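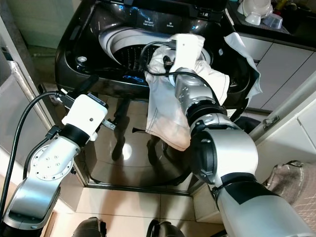

Turidis top loader: two months of laundry

I bought the Turidis in September to replace a front loader with a bad door seal. My knees had a vote too, and I wanted something I could load standing up. It sits in the same spot on the tile, next to the cabinets.

Loading and unloading

The opening is wide enough for a bath mat or a folded blanket. Small items are harder. Socks and dishcloths end up flat against the bottom of the drum, and I am 5'4", so the last few take some reaching. The white rim around the opening is smooth and nothing has snagged on it so far.

Dispensers

Detergent and Softener are labeled along the back edge. The print is small, and white on a dark panel, so it reads well enough in daylight but I need the ceiling light on at night. Rinse the softener side every couple of weeks or it gets sticky.

Washing

Normal loads come out clean. Tea and coffee on white cotton are another matter. The regular cycle left pale beige marks on two of my kitchen cloths, and I had to soak them overnight in Hopkin oxygen powder and run them again. The heavy cycle takes 88 minutes and does better, but I still pretreat. The quick cycle is 28 minutes and I only use it for gym clothes.

Spin is strong. Towels dry on the line in an afternoon, and the machine stays put as long as the load is balanced - one heavy rug on its own will make it thump.

Finish

My main complaint. Glossy black looks good for a day, then shows lint, water spots and every fingerprint. It reflects the overhead light like a mirror. I wipe the top and front with a microfiber cloth once a week. If the matte gray version had been in stock at Handach, I would have taken it.

Price

I paid 300 less than the Jalus I was also looking at, which had a heated wash and a soft-close lid. I don't miss the lid. The heated wash might have saved me some soaking.

Four stars out of five. One off for the finish.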